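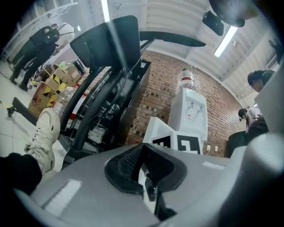 Where Does the Water Go? A Student Report on Our Workshop's Drinking Corner

Dellar Building, Pliltbridge
11 October 2018

For my shared spaces project I had to pick one small piece of a room and look at how people use it. Most of my class went for doors or printers. I picked the water dispenser in our workshop, mostly because I walk past it all day and it has bugged me since August!

The workshop is one big tiled room with tall windows and a brick wall, and the dispenser stands against the bricks. It takes the big jugs you put in upside down. Ours come from a delivery firm called Grukov, and each one holds 20 liters, so changing the jug is a real workout (I still can't do it without getting my sleeves wet).

What I wanted to know

I had two questions. First, does anybody use the cabinet at the bottom? Second, is the stuff that collects near the dispenser -- boxes, bottles, rigs on their way to somewhere else -- making it harder to get a drink?

What I did

I watched the corner for five days from my bench on the other side of the room and kept notes in a little notebook. I also paced out the walking space and drew a plan of it, which got redrawn every time somebody moved the big black frame. Asking people questions was fun but messy. Pretty much everyone wanted to talk about how the water tastes, and that was not on my sheet.

What I found

The taps are fine. You get a hot one with red on its handle and a white one next to it, with a drip tray sticking out underneath, and people work it out fast. The cabinet is another story. Several of the people I asked didn't know the lower part opened, and they had been filling cups right above it for a whole year. The door is white like the rest of the thing, so I guess it just reads as a panel. Open it up and you've got a nice clean white space with not a single thing in it, while the cup sleeves live on a shelf across the room!

The trash bin is in a good spot, right by the wall to the side, and the outlets are just above it. One of them is free, so a kettle could go there if we ever get one (please).

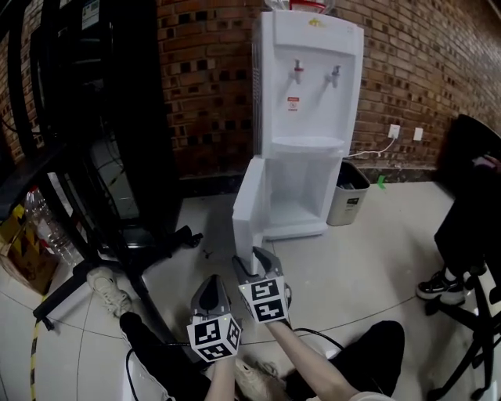
What I would change

My first idea is to keep cups and sleeves in the cabinet and put a plain label on the door. My second is a strip of floor tape showing how far the door swings, so boxes don't get parked in front of it. The Mulder guide we used in class says to try the cheap fix first, and tape is about as cheap as it gets. I'd like to run the same notes again once the label is up and see if the sleeves really move over.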